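Home | Checklists | Wet lab | Bookings | Contact

Suture practice bench – inspection checklist with comments

Burarley Skills Centre, wet lab, bench 2
Checked by: Elsie Inskip
Second check: Min-kyu Tak
Done Saturday, before the afternoon group

Marks used: OK, FIX (can be used today, repair to follow), STOP (not to be used until signed off).

Room and bench

1. Floor dry and clear from door to bench. OK. Mat at the sink end has a curled corner. Taped down for now.

2. Bench top wiped with disinfectant and left for full contact time. OK.

3. Drain tray seated, plug in. FIX. The plug holds, but the chain has come off its ring. Lekel tray, so the ring is a stock part.

4. Exhaust fan on and drawing. OK. Noisy on high. Leave it on low unless the bench is full.

5. Eyewash station tested, cap replaced. OK. Ran clear after a few seconds. Test tag initialled.

6. Overhead light and bench light both working. FIX. The bench light drops out when the arm is pushed all the way back. Leave it at half reach.

Tissue

7. Tissue from the approved supplier, batch number written in the log. OK. Tavares, batch 2108.

8. Fridge log filled in for both readings. STOP, then OK. The morning reading was blank. Min-kyu took a reading, the fridge was in range, and the sheet is now complete. Tissue stayed in the fridge until that was done.

9. Tissue kept moist while in use, spray bottle labelled. OK. The label is handwritten and starting to run. Please use the printed ones in the second drawer.

10. Practice incision long enough for a row of stitches, with room left over at one end. OK.

11. No food or drink past the yellow line. FIX. One coffee cup on the windowsill, which is past the line. Removed.

Sharps and thread

12. Sharps container within arm's reach, below the fill line. OK. Close to the line. Swap before the next group.

13. Needles counted out and counted back in, both numbers written down. OK. Numbers match on the sheet for the morning group.

14. Suture packets in date. FIX. One opened packet had no date on it. Thrown out. The closed box is fine until July.

15. Dark thread only for beginners' work. OK. It shows up well on pale tissue. The clear thread has gone back in the cupboard.

16. Loose thread trimmed or kept in view. No offcuts on the floor. OK. Long strands are fine while a row is still being worked, but they need to be cleared before anyone changes places.

17. Magnet sweep done under the bench. OK. Nothing found.

People

18. Gloves in three sizes. FIX. Small is down to the last box. The order is in with Stostus, item 3000.

19. Eye protection for everyone at the bench, watchers included. OK.

20. Long hair tied, sleeves above the wrist or under the gown cuff. OK.

21. Someone with current first aid in the building. OK. Name is on the board by the door.

Closing down

22. Tissue double bagged, in the yellow bin, lid locked. Not due at time of check.

23. Thread and packets in general waste, needles in sharps only. Please tell the afternoon group again. There was a needle packet in the sharps bin last month, which takes up room for no purpose.

24. Bench wiped, tray drained, fan left on for ten minutes after the last person leaves.

General comments

The bench can be used. The open items are the plug ring, the light arm, the small gloves and the mat. The fridge log is the one that bothers me, as it is the second blank this term. I have moved the clipboard from the side of the fridge to the front of the door – you can't open it now without moving the sheet.

Related

Sharps container changeover, step by step
Wet lab fridge log (blank form)
Knot tying for beginners, bench notes
Glove and gown order list

3 comments

Min-kyu Tak: Plug ring is fixed. I had a spare in the tool drawer. Light arm needs a proper look, so leave it as FIX.

Priya: Could item 16 go on the wall as well? Our group always forgets the thread.

Elsie Inskip: Yes, I'll print it with the next lot of labels. It will go beside the sink, where people stop anyway.
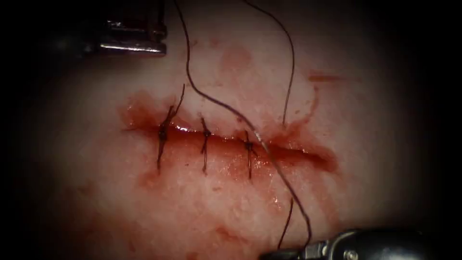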